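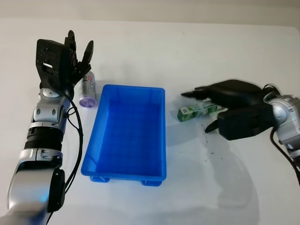

A blue plastic tray on a white table.

In Defense of the School Cafeteria Tray

4/30/20

I have been thinking about lunch trays a good deal this spring, probably because I haven't seen one in weeks. I worked in the lunchroom at Brodside for 15 years, and for most of that time I would have told you that I never wanted to look at a tray again. I scraped them, stacked them, and pulled them warm out of the machine with my glasses all fogged up. And yet when our district announced last October that it wanted to move every school over to bagged lunches for good, I found myself getting quite hot under the collar, and I have stayed that way ever since.

Let me be fair to the other side first, because my mother raised me to do that. Bags are cheap to hand out and quick to pick up. They don't need a dishwasher, or the hot water that goes through it, or somebody standing at the far end of it. Right now, with the buildings closed and families driving up to the curb at Trakville to collect their meals, a bag is the only sensible thing, and I take my hat off to everyone filling them. My quarrel is with the plan to keep on doing it once the doors open again.

A tray asks a child to sit down. You can walk around with a bag, and you can eat out of one in a hallway or standing by a fence with one hand in your pocket, but a full tray with a bowl of soup on it needs two hands and a table at the end of the trip. I have watched kindergartners make that trip in September with their tongues between their teeth, eyes locked on the milk, and I have watched the same children in the spring sail across the room talking over their shoulders the whole way (we did mop up a fair amount of soup in between, I'll admit). I don't know what you would call that on a report card, but I'd put it on there.

Then there is the food itself. You can't put soup in a bag, or mashed potatoes with gravy, or the chicken and dumplings that we made on cold days and that brought teachers down from the second floor who swore they had only come for coffee. Once you've settled on the bag you have settled on the sandwich, and after the sandwich comes the thing in a wrapper. At Hornemside, which went over to bags two years before anyone asked us, the kitchen still has its big kettle, and the last time I visited there were boxes of paper towels stored in it. I thought about that kettle all the way home.

I will hear about the cost, so let me talk about the cost. The district says the dish machine at Brodside is old and would need replacing, and so it is, and so it would. But we fed 400 children a day off those trays, and plenty of the trays were older than the children. They were scratched and a little faded at the corners and they did the job. A bag does its job one time. I'm no accountant, but I have carried enough trash out to the dumpster to have an opinion about which one we pay for over and over.

My husband says I'm being sentimental, and he may be right. I did buy 6 of the old trays when the school had its surplus sale, and we use them on the porch in the summer, and my grandchildren fight over who gets the one with the chip in it. But I don't believe it's only sentiment. Lunch is the one part of the school day when children who don't read at the same level, or live on the same street, or care for each other much at all, sit at one table with the same meal in front of them, and it takes them a little time to eat it. I would like that time protected. Twenty minutes was always short enough.

The district is taking written comments on the meal plan, and a letter doesn't have to be fancy. Mine ran to four pages and I had to copy it over because I spilled tea on the third. If you ate off a tray yourself, or you have a child who did, please tell them what was on it.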